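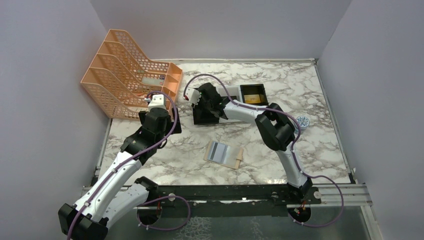 Climard dual-arm bench kit: notes after first month

tolwick
Posted 29th May

Bought the Climard kit through Figueiredo in April. Arms, grippers, front crossbar, control box and license. The enclosure walls and the marble-pattern top are ours. The job is card and small-package handling with a mesh file organizer at the back left of the table, one arm working the organizer and the other working the middle.

Repeatability at the wrist is fine for this. I measured 2 mm worst case over 900 cycles with the stock grippers, no payload, dial indicator on a magnetic base. The datasheet claims better. Most of the error is in the elbow and it grows as the housing warms up.

Cable routing is my main complaint. It's external, a purple cable along each arm held to the links with small clips, and the slack ends up in loops at the base. With the arm folded the loop at the wrist stands well clear of the link. I have had two clips let go so far, both on the left arm.

Software is adequate. Teach mode is good. The collision model does not know about the cables.

grommet_hale
Re: Climard dual-arm bench kit: notes after first month

What firmware? Anything before the April release had the thermal compensation table switched off by default. If your error grows with elbow temperature that's the first thing I'd check.

tolwick
Re: Climard dual-arm bench kit: notes after first month

April release, compensation on. I checked with support at Figueiredo and they had me dump the table. It was populated.

On clearance, see below. Left gripper is in front of the organizer, right one is at the box fixture in the middle. That is the normal working spacing and it's comfortable. It gets tight when the left arm has to come over to the center, and then the cable arcs are what I worry about, more than the links.

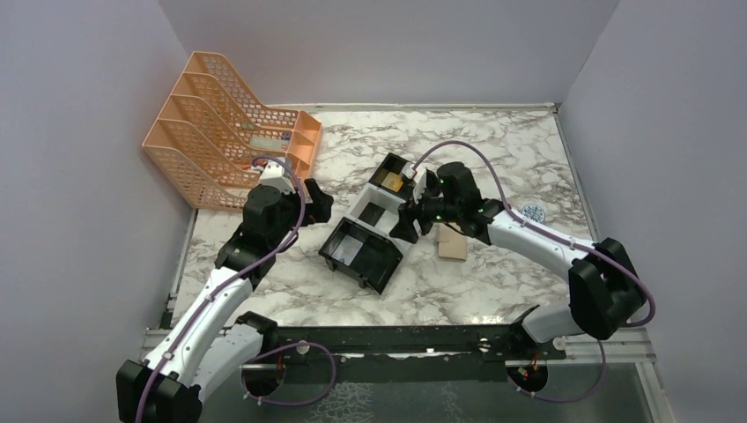 parsec51
Re: Climard dual-arm bench kit: notes after first month

I don't agree that external cabling is a fault. We had the Grerora arms before, internal routing, and swapping a wrist cable meant 87 minutes with the shells off. I timed it. On the Climard it's a few clips and a connector. Buy better clips.

Also your 2 mm figure is without payload, so it doesn't say much about a gripper pushing a card into a slot. Do it again loaded.

grommet_hale
Re: Climard dual-arm bench kit: notes after first month

Quick swap is good if you have to swap often. Our Grerora pair never needed it. Different duty cycle maybe.

Agree on the loaded test.

Rui Correia
Re: Climard dual-arm bench kit: notes after first month

I do integration work with both brands, so discount this accordingly.

The clips let go when the slack is set with the arm extended. Set it with the elbow fully folded and the wrist rotated to its limit, then clip from the base outward. Gredum sells a screw-down clip in the same width, some 51 cents each in bags. It uses the existing screw points on the link. Do not overtighten, the jacket is soft.

For the collision model, add a capsule to each upper link by hand. Radius is whatever your worst arc is. You lose some reachable volume near the other arm.

tolwick
Re: Climard dual-arm bench kit: notes after first month

Slack was set extended, so that fits. Will redo it folded.

Loaded test is fair, I'll run it with a card in the gripper and again with a small weight. Does anyone have the capsule syntax for the config file? The manual only lists boxes.

parsec51
Re: Climard dual-arm bench kit: notes after first month

Same as box, type changed, two endpoints and a radius. Units are meters there even though the rest of the file is mm.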